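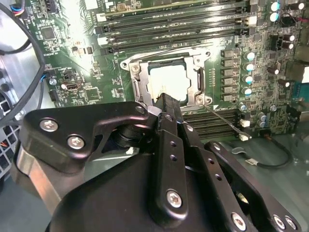
Bench Technician, Server Board Rework and Assembly

Sternora – Stuston site
Full time, day shift
Posted Nov 26, 2018

Sternora repairs and rebuilds server and workstation systems for business customers. The Stuston shop takes in complete chassis and bare motherboards, finds the fault, replaces parts where that makes sense, and returns the unit with a written test record. We have an opening for one bench technician, reporting to Heikki Mustonen, shop lead.

What the job covers

You will work at a fixed bench on one system at a time. Most units arrive as a chassis with the board still mounted. Typical work includes:

Opening the chassis, tracing and labeling the cables before any are unplugged, and noting the condition of fans and connectors.
Removing and seating processors. This means releasing the socket lever, lifting the retention frame, checking the contacts under magnification, and closing the frame again in the correct order.
Cleaning off old thermal compound and applying new.
Filling memory banks according to the board maker's slot table, and testing each bank separately when a fault is reported.
Replacing capacitors and small connectors near the socket and power stage. Surface-mount rework below that size goes to our second bench and is not part of this job at the start.
Refitting boards, routing cables clear of fan grilles, and tightening screws to the listed torque.
Running the burn-in test and filling in the record.

The customer file is kept in Valdebenito, our repair tracking system. Every part that comes off a board is entered there before the new one goes on. Expect to spend up to an hour of each shift on records.

What we need from you

At least one year of paid work in board repair, system assembly or a similar job. Military or trade school bench time counts.
Able to solder and desolder through-hole parts on multilayer boards without lifting pads.
Familiar with static control: wrist strap, mat, bagging, and when each is required.
Able to read a block diagram and a connector pinout. Full schematics are not always available to us, so you will sometimes work from a known good board.
Good close vision, with or without glasses, and steady hands.
Able to lift 40 pounds from the cart to the bench.

Useful but not required

Experience with dual-socket boards.
Basic command line skills for reading system event logs.
Any time spent on Lorance test racks. We have six of them and will train you if you have not used one.

Hours and pay

The schedule is 40 hours per week, starting at 7:00 a.m. Overtime is offered in December and is optional for the first year. Starting pay depends on experience and is stated in writing before the second interview. After 12 months you may apply for the surface-mount bench, which is a separate pay grade.

Health coverage begins on the first day of the month after hiring. Work shoes and one pair of prescription safety glasses per year are paid for by the company. Hand tools are supplied. You may bring your own drivers if they pass the static check – soldering irons from home are not allowed on the floor.

How we hire

There is a phone call, then a bench test at the shop. The bench test takes two hours and is paid. You will be given a chassis with a reported memory fault and asked to find the cause, correct it, and write it up. A second task covers capacitor replacement on a scrap board. We look at the joints, the cleanliness of the area around them, and the notes. Speed is not scored.

To apply, send a resume and a short list of the boards or systems you have worked on, with the kind of repair done on each. Photos of your solder work are welcome, no more than four. Address it to Heikki Mustonen at the Stuston site and put job number 42 on the first page. Applications without the job number are sorted by hand and may be delayed.

The position stays open until filled. Staffing agencies should not reply to this posting.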